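Houda Erraji and the quiet business of other people's cats

25 Jun 2025

I met Houda Erraji in the back room of Zirkemska, the small pet boarding house where she has worked for eight years. It stands at the end of a street with a bakery and a shop for bicycle parts, and from outside you would not guess that there are animals in it. No barking comes out, as the house takes only cats.

She gave me tea in a glass and apologised for the chair, which had been scratched down to the foam on one side. "Bellini did that," she said. "He is with us every November, when his family goes to the grandmother. He has a chair at home also, I have seen the photos. It looks the same."

Houda came to this work from a hotel reception. She told me that the two jobs are closer than people believe. In both of them somebody arrives tired, in a place which does not smell like home, and you have a few minutes to make a good impression. "With the people I could use words," she said. "With the cats I use mostly waiting. I put down the basket, I open the door of it, and I go to do something else. If I sit there and look, it takes the whole afternoon."

I asked her what the owners worry about when they call for the first time. I expected she would say food, or illness. She thought for a while before she answered.

"They worry that the cat will be angry with them. They don't say it so. They ask about the heating, they ask if there is a window. But at the end of the call, very often, there comes one more question, and it is always a little bit this one. Will he forget me, will he be offended."

And what does she answer?

"I say that he will be offended for one evening. Then I say he will want his supper."

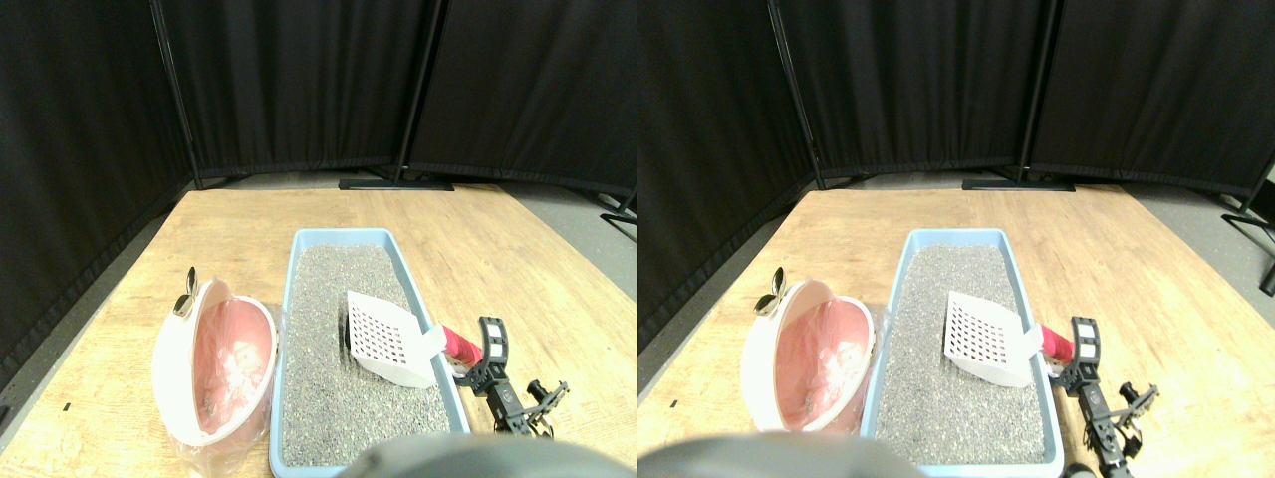
The first days decide a lot, in Houda's opinion, and she prepares for them with a form that she wrote herself. It has two pages and many owners find it too long. It asks where the cat sleeps, what sounds there are in the home, whether there are children, and at what hour the first person gets up. There is also a full section about the toilet. A plain plastic tray like the light blue one in the photograph, with grey speckled litter, is nothing special for us, but she says a cat can refuse it for a day when at home the litter is made of wood or paper. "So I ask them to bring a bag of their own. A small one is enough. I mix it, every day a bit less of theirs and a bit more of ours. It was Rasmus who taught me this."

Rasmus Priedītis opened the house and still does the accounts. He joined us for some minutes, standing in the door with his coat on. He is a man of few words, and I had the feeling that he came mainly to see if I was writing down the correct things. Last year they had 171 guests, he told me, against 139 the year before, and he does not wish for more. "We could build upstairs," he said. "Then we would have to take a second person for the night, and then I would have to raise the price. I don't want to have this conversation with old customers."

The price is a subject he returned to twice. Some people in the town think that boarding is a luxury and that a neighbour with a key does the same for a box of chocolates. Rasmus does not disagree. "If you have a good neighbour, use the neighbour," he said, and then he went to the bank.

Houda laughed when he was gone. She is of another opinion. She has a cat of her own, Olik, a grey female with a bad hip, and when Houda visited her sister abroad she left Olik with a neighbour. The neighbour was kind and came two times a day. "But she was afraid of the pills," Houda said. "She wrote me messages, she hid the pill in cheese, in fish, in butter. Over 500 kilometres away, I am on the sofa of my sister and I explain about butter. This was not a holiday for any of us."

Since then Olik comes with her to work when there is a free place. She has a shelf near the radiator, and the other cats mostly leave her alone.

I wanted to know if it is hard to give the guests back. Houda said no, very quickly, and then she corrected herself. There was one cat, Trikura, who stayed the whole spring while her owner was in hospital. She came shy and thin, and slept behind the washing machine for the first week. In the end she would walk in front of Houda from room to room, with the tail up, as if she were showing the place to a buyer.

"The day he came to take her I had cleaned the basket already in the morning," Houda said. "He walked with a stick. He was sitting on this chair, where you are, and she smelled his shoe for a long time. Then she climbed on him." She turned her glass on the table. "I was happy, of course. I also went home a bit early."

He still sends her a card with news, and the last one was pinned beside the telephone. Houda let me read it. Trikura eats well, it said, and has learned to open the cupboard under the sink.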